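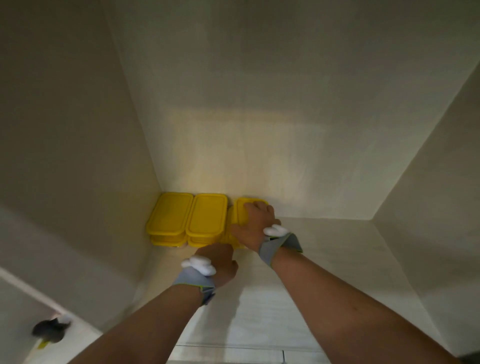
The town of Umska wants to borrow money from its own residents, and I think it should. The plan before the council is a six-year bond, sold in units of 100 dollars, to pay for new water mains on the east side. My objection is to the way it will be sold.

Under the current draft, buyers have to go through Hamdan, the brokerage that handled the last issue. Hamdan charges 2 dollars a unit. On a single unit that eats a good part of the first year's interest. Large buyers negotiate the fee down. A retired bus driver with 300 dollars to put away does not.

Folasade Adebisi, who sits on the council, told the September meeting that small buyers are a nuisance to process. That may have been true with paper certificates. The town of Dilterov sold its last bond over the counter at the tax office, and over 60 percent of it went to people who live there.

Kai-wen Choi has argued in this paper that household savers should stay out of municipal debt altogether, as they can't judge the risk. I don't agree. They already carry the risk. If the town runs short, their water bills go up whether they hold a bond or not.

The council should drop the fee for anyone buying ten units or fewer and open a sales window at town hall. It should also print the repayment schedule on one page, in language people can read. The draft I was given runs to several dozen, and the schedule is in an appendix.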